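Groden Technical Institute
Automated Handling, Unit 6: Setting Up and Looking After the Bottle Sorting Cell
Course handout, February session

6.1 Purpose of the cell

The Hirkness cell is used in this course for one task: a single arm with a two-finger gripper picks plastic drink bottles off a tabletop and drops them into a wastebasket. Students are assessed on the condition in which they leave the cell as well as on the performance of the program. This handout covers the daily setup, the gripper pads, the wrist camera and the position of the bin. Electrical isolation is covered in Unit 4 and must be completed before any part of section 6.3 is attempted.

6.2 Setup before the first run

Switch on the controller and allow it to finish its self-check. Release the emergency stop only when all members of the group are outside the marked floor line. Home the arm at 25 percent speed. Do not raise the speed until the arm has completed one full cycle with no bottles on the table.

Wipe the tabletop with a dry cloth. Smudges and specks are tolerated by the detection program up to a point, but a build-up near the wall joint has been known to produce false picks. Check that both wall panels are upright and that the bracket at the corner has not shifted. The table frame is located from that corner, and every taught position depends on it.

6.3 Gripper fingers and pads

Each finger carries a textured pad on its inner face. Clear bottles are light and slip easily, so pad condition has more effect on results than any setting in the program. Inspect both pads at the start of the session and after every 300 picks. Look for flattened texture, lifted edges and trapped label adhesive. Clean with a damp cloth and let the pads dry fully before closing the fingers.

Pads are replaced in pairs. Loosen the retaining screws, slide out the old pad, seat the new one against the stop and tighten by hand. Run the open and close test afterward. The fingers should meet evenly along their length; if one tip touches first, the finger is seated incorrectly and must be removed and refitted. Record the change in the Hedegaard maintenance log, including the pick count.

6.4 Wrist camera

The camera is fixed near the gripper, and both fingers should appear in the lower corners of its view when open. If only one finger is visible, the mount has rotated. Loosen the clamp, turn the mount until the fingers sit evenly on either side, and repeat the calibration routine. Clean the lens with lens tissue only.

6.5 Bin position

Place the wastebasket near the walls, opening upward, clear of the corner bracket. The drop point is taught 40 mm above the rim. If the bin is exchanged for one of a different height, the drop point must be taught again. Bottles that come to rest against the outside of the bin are difficult to grip, and the program will skip them after two failed attempts. Stop the cell before moving them by hand.
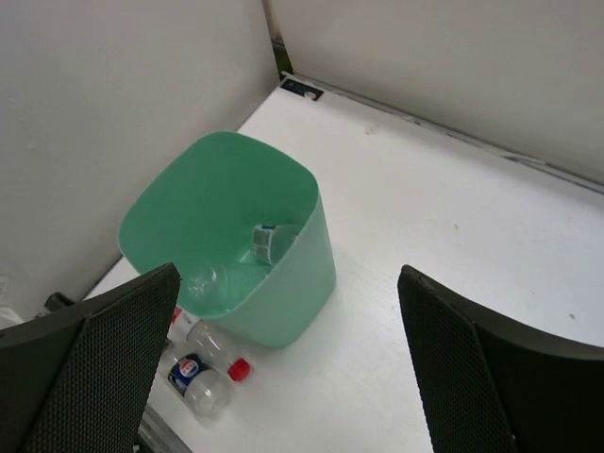 Before leaving, park the arm, open the fingers fully, empty the bin and sign the log. Groups that have changed a taught position must save the program under a new name and report the change to the Gidia workshop desk.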